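I gave the robot my school bag in October and I didn't get it back until the clocks had changed. I'd like to say I was asked, but I was the only one at robotics club that afternoon whose bag didn't have a football boot or half a banana in it, and so mine got picked, and I went home with my maths folder in a carrier bag from the chippy.

Plumen (that's our college, Plumen Sixth Form, down the hill from the bus depot) had got into the Lostel Cup for the first time ever. The rules came as a long document that the whole club pretended to have read. The bit that mattered was the task. Two arms, one school bag, a few ordinary belongings on a table. Open the bag, put the things in, 180 seconds, nobody touches anything. Five points an item and a bonus for getting the zip shut again, which made our teacher laugh out loud when she read it to us.

"The zip," she said. "Oh, you poor loves."

We worked in the downstairs room of the Shetty Building, where the radiator has two settings, off and Spain. My job was teaching. I sat there moving the arms through the job, over and over, while my lab partner put everything back in a new place after each go and said "again" in the voice of a very tired swimming coach. I'd thought I'd be writing clever code. I was mostly opening a bag.

You have no idea how many ways there are for a bag to lie down! I'd carried that one since Year 9 and never looked at it. It has a strap that always ends up underneath. It has a seam that feels just like a zip if you come at it from the wrong side, and both arms fell for that seam every single time, like me with the second step at my nan's.

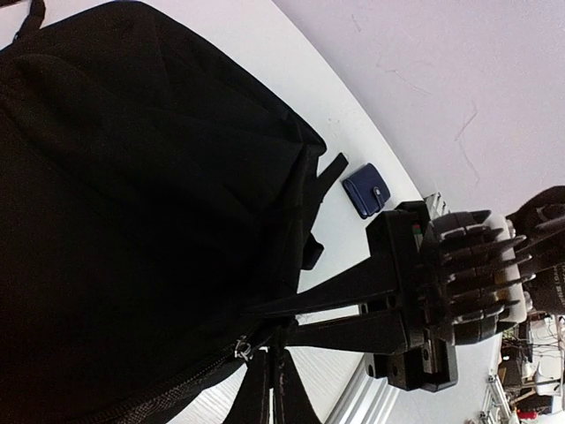 *Both grippers down at the zip, blue wallet well clear.*

The wallet was mine too, by the way. It had my bus pass in it for the first week, until I was made to walk home in the rain and learned something about donating my belongings to science.

We called the program Ekeo. It's the noise the left arm made when it first switched on, or it's how my partner heard it, and by the time I said I'd heard more of an "eeyore" it was already on the entry form. You could tell Ekeo what to do in the sense that you can tell a cat. It had seen me open that bag for hours on end and it had picked up my habits, including ones I didn't know I had. I pause before I pull things. I do! Kettle lids, doors, crisp packets. And there was this arm, hovering over the zip, having a little think first.

"It's you," said my partner. "That's horrible. It's you with motors."

I didn't mind as much as I made out.

By the second week we were good at small things and useless at the bag. Ekeo would pick up a pencil case and carry it beautifully to the opening, and the opening wouldn't be open. So it would let go anyway, pencil case on top of bag, and go back for the next thing looking (I know arms don't look like anything) quite pleased. We had an argument about whether that was worth any points. It wasn't. My partner had by then read the rules, which was a low trick.

So we gave up on items altogether and did nothing but bag. One arm holds, the other pulls. Then swap. I did it with the bag flat, with the bag bunched up like something you'd find under a bus seat, with the straps on top and the straps trapped. I dreamed about it. I did it at breakfast with a packet of muffins and my mum asked me if everything was all right at college.
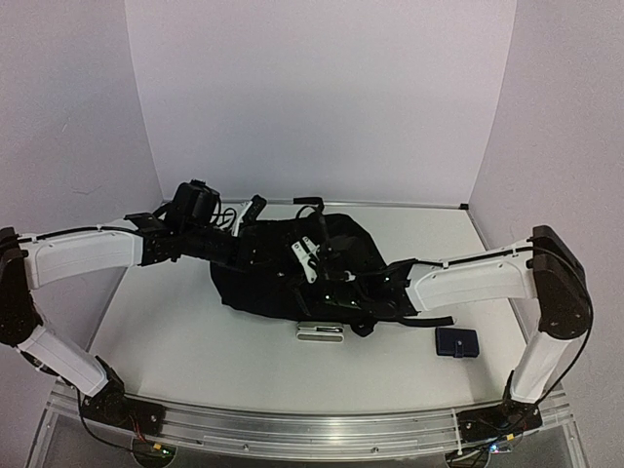
*Bag practice, left arm up top, right arm lower down.*

The evening it worked I wasn't even in the chair. I was on the floor looking for the top of my pen. Ekeo was running by itself because my partner had set it going and gone to fill her bottle, and I heard the zip. You know a zip when you hear one. I came up so fast I cracked my head on the underside of the bench, and there was the left arm holding on and the right arm finishing its pull, and the bag had its mouth open like it was at the dentist.

I shouted. She came running back in with water all down her sleeve, and of course by then it had finished and gone back to its resting place, and all I had to show for it was an open bag and a lump on my head.

"You did that," she said.

"I was on the floor!"

"You opened it yourself and lay down on the floor."

It took us four more goes to get another one, and she watched all four with her nose practically on the bench, and when it went she didn't say anything. She just put both hands on her head and walked out into the corridor and walked back in again.

After that we got greedy. We started swapping in whatever was lying around: books out of the library returns, a different pencil case with a cartoon face on it, my own copy of *Nineteen Eighty-Four*, which I was meant to be reading for English and which spent more time with the robot than with me. My English teacher asked me in class what I made of the idea of being watched all the time and I said I hadn't got to that part.
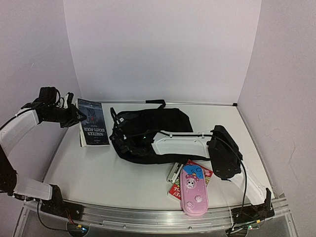
Thick books were the worst. The fingers would get hold of a corner and the rest of the thing would swing down and lever itself out, and you'd hear it slap on the table. We worked out you had to slide it to the opening and tip it in, the way you'd post a parcel that's slightly too big for the box. I taught it that on a night when the radiator was on Spain and I had my jumper tied round my waist, and I remember thinking that I would quite like to do this for a long time, which was a new thing to think about anything at college.

Lostel was a sports hall with bunting. We drew an early slot. Ekeo paused before the zip (my pause! in front of all those people!) and I heard a bloke behind me say, "It's stuck," and I nearly turned round and bit him. Then it pulled. It got the wallet in, and the pencil case, and it slid the book up to the opening and tipped it, and the book went halfway and stayed there, sticking out like toast, until the buzzer.

Ten points. We came somewhere below the middle and the zip bonus went to a team from the coast with much nicer jumpers.

I got the bag back the next morning. The zip runs smoother than it ever has. My partner wants to know if I've still got my old PE bag, the drawstring one, and I've told her I'll have a look.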